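The Sorting Line at Estotcombe

Sep 17, 2021

The afternoon shift at the Estotcombe plant starts with a walk. Gøran Fagerlund goes down one side of the packing hall and up the other, reads what the morning people left on the whiteboard, and puts his lunch in the fridge by the loading door. He has done this for most of his working life. What has changed is where he goes next. Until last November he went to bench four and sorted parts by hand. Now he goes to a small room behind the hall, where he teaches an arm to do it.

Coltari, which owns the plant, makes play sets and teaching kits for schools and clinics. The company ships 208 different kits, and most of them hold small plastic pieces that have to be picked, checked and laid in a tray in the right order. The work is light but it is hard on the neck and wrists. For years the plant had trouble keeping anyone at the benches longer than a season.

Management bought the first arm from Heitmann, a supplier two hours up the road, and told the staff at a meeting that ran past the end of the shift. There were 44 people on the sorting benches then. They were promised that no one would be let go in the first two years. Some believed it and some began looking for other jobs the same week.

"I wasn't angry," Fagerlund says. "I wanted to know what I'd be doing in the morning."

For him, the answer was the room in the back. Coltari calls it the training cell. Before the arm is trusted with a new kit, it practices there on loose shapes, and a person from the benches decides what it should try and whether the result is good enough to ship. 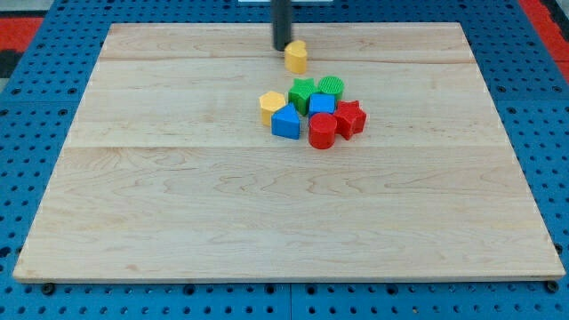 Fagerlund was picked for the cell after a short test, along with six others. The seven of them got a raise and a new job title, which few of them use. They also got a tablet full of error codes that were, at first, mostly in German. A sorter named on the old rota as "bench four, left" now writes notes that engineers at Heitmann read the next day.

The notes are plain. Pieces that touch each other are harder to pick than pieces standing apart. A star is easy to see and awkward to hold. Fagerlund knew both things from his own fingers, but he had never had to put them into words, and he found the first month tiring for that reason. "You go home with a full head," he says. "Before, I went home with a sore hand."

Out in the hall the change is slower. Two benches have been taken out and four remain. The people who work them handle short runs, repairs and anything the arm sends back. They say the work is more varied and the hall is quieter, and several miss the talk. With six benches running, you could hear a whole family's news before the first break.

There are complaints about pay as well. The raise went to the cell and stopped there. The sorters who stayed on the benches argue that the trays they get are now the difficult ones, at the same rate as before – a point the plant manager concedes, without saying when it will be settled.

The sister plant at Hirkness is due to get its own arm next, and 466 people work there. Fagerlund has been asked to spend a few weeks at the site and show the sorters how the cell runs. He said yes, on the condition that the meeting with the staff takes place during the shift.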